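Saturday, May 12, 2012

Hello all! I'm after some people who like soup, and I'm hoping you might be one of them.

I'm Femke Verschueren and I run the kitchen at Wondonlow, the little lunch place up the hill from the old Meijer bakery (green door, ring twice, the bell sticks). Over the winter I've been writing a book of soups with my friend Rianne Nijs, and we've got to the stage where we can't taste anything properly any more. I made a parsnip one last week and Rianne said it was lovely and I said it was dreadful, and it was the same pan.

So – we need home cooks to test the recipes. There are 156 of them, which sounds mad, I know, but a good few are small changes on the same stock and you won't be asked to do more than seven. You'd cook them in your own kitchen with your own pots, write down what went wrong and post or email the notes back to us. I'd much rather hear "the lentils were still like gravel after the time you gave" than "very nice, thank you".

You don't need to be a good cook! If you've never made stock in your life I'd be especially glad to hear from you, as I keep leaving out steps I do without thinking. Rianne caught me writing "finish the leeks as usual" in one of them. We could also do with a couple of people who cook for big families, somebody with an electric hob that takes forever to heat up, and anyone who doesn't eat meat or dairy. Sadly I can't take people with a nut or celery allergy this time. Celery is in nearly everything.

What you get: the cost of your ingredients back (keep the receipts, please, even the crumpled ones), a copy of the book when it's printed, and your name in the back of it if you'd like that. There's no wage, I'm afraid. Plernano, who are printing it for us, are doing a first run of 2000 and the money is spoken for down to the last staple.

We'd also like you to come to two tasting lunches at Wondonlow, one early on so we can all meet and one at the end, in October. They're long and a bit noisy and there will be far too much bread. 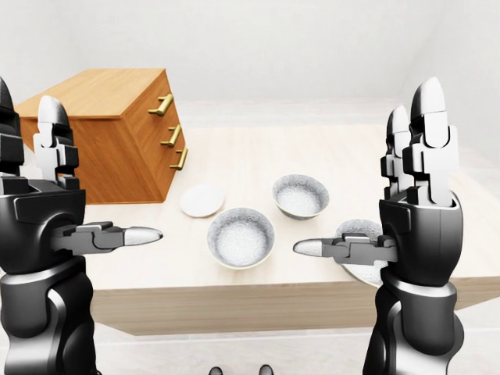

If you can only manage one of the lunches, tell me and we'll sort something out. Same goes if you need a lift up the hill – the Waromar bus stops running after lunch at weekends and I've got room in the van.

To join in, write to me at the restaurant, or drop a note through the door. Tell me who you usually cook for, what sort of cooker you've got, which foods you can't stand, and the last soup you made or opened (tins count). A few lines is plenty. I'll answer everyone, but give me a week or so, and please don't ring between twelve and half past two as I'll have my hands full.

Oh, and if you've got a stick blender that you trust, say which one. Mine has started to smell of burning.

Femke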